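Ticket 473
Subject: Toy kitchen, countertop rocks and left knob turns freely
Product: Mridha play kitchen, wood and white
Opened by: Marisol Abernathy
Assigned to: Ignacio Schumacher, Ziredgate Customer Support
Status: Resolved

Tuesday, 9:12 am
Marisol Abernathy wrote:

I put together the Mridha play kitchen over the weekend and have two problems with it.

First, the countertop rocks. If I lean a hand on the right side near the sink, the left side lifts a little and comes down with a click. All the screws in the countertop are in and I have gone over them twice.

Second, the left knob on the front spins with no stop. The right one clicks into place at each position like the booklet says. The left one just goes around.

I followed the booklet in order. Nothing was missing from the hardware bag and I had one short screw left over. Photo attached.
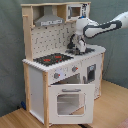

Attachment 1: kitchen assembled, hood, microwave and pegboard fitted

Tuesday, 9:50 am
Ignacio Schumacher wrote:

Thank you for the photo. The upper frame, hood and microwave look to be in the right places, so I don't think you need to take the top half apart.

For the countertop, please check the following:

1. Take everything off the hooks and shelf and move the kitchen away from the wall.
2. Loosen the four countertop screws two full turns. Do not remove them.
3. Look at the two wooden dowels at the back, where the countertop meets the side panels. They should be pushed in until only half of each one shows.
4. Press the countertop down at the back first, then at the front.
5. Tighten the screws a little at a time, going corner to corner.

For the knob, pull it straight off toward you. There should be a small plastic ring on the shaft behind it. The ring has a flat side that faces down. Please tell me if it is there and which way it is turned.

Also, how long is the leftover screw?

Tuesday, 11:35 am
Marisol Abernathy wrote:

The ring is there. The flat side was facing up. I turned it around and pushed the knob back on, and now it clicks, but it is stiffer than the right one.

The screw is the short kind with the flat head, same as the ones used on the pegboard.

I loosened the countertop and the dowel on the left was sticking out too far. I can't push it in by hand. Is it OK to tap it?

Tuesday, 11:48 am
Ignacio Schumacher wrote:

Yes, with a rubber mallet, or a regular hammer and a scrap of wood in between. Lift the countertop clear before you tap so you aren't hitting the edge trim. If the dowel still won't go in, pull it out and check the hole for sawdust. A cotton swab will get it out.

Stiffness in the knob should ease with use. Please don't oil it.

The short screw is a spare. The Mridha hardware bag has one extra of that size, and the parts list in the older booklet doesn't show it. I have passed that on to Gwendolyn Lindqvist, who handles the booklets.

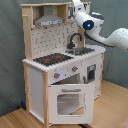 Once the countertop is down, push on it with a flat hand at each corner and then in the middle. If it rocks at any of those points, write back and tell me which one. It would also help to know if the kitchen is standing on carpet or a hard floor at the time, as thick carpet can make the whole unit lean and feel like a loose top.

Tuesday, 2:20 pm
Marisol Abernathy wrote:

There was sawdust in the hole, quite a lot. The dowel went in after I cleaned it. Countertop is down and doesn't move at any corner or in the middle. It's on a hard floor.

One more question. The hooks come off the pegboard every time somebody takes a pan down. Is there a fix for that or are they supposed to do that?

Tuesday, 2:41 pm
Ignacio Schumacher wrote:

They are made to lift out so they can be moved. If you want them to stay put, wrap one turn of clear tape around the part that goes into the hole. We also have a set of tighter-fitting hooks for this model and I can send one at no charge. Please confirm your mailing address if you would like it.

Tuesday, 3:05 pm
Marisol Abernathy wrote:

Yes please, same address as the order. You can close this.

Internal note, I. Schumacher: hook set requested from Clikthorpe warehouse. Second report of sawdust in the left rear dowel hole this month, first one was handled by Solange. Forwarded to Clyde Brannigan in quality. Knob ring direction should be drawn larger in the booklet. Ticket closed.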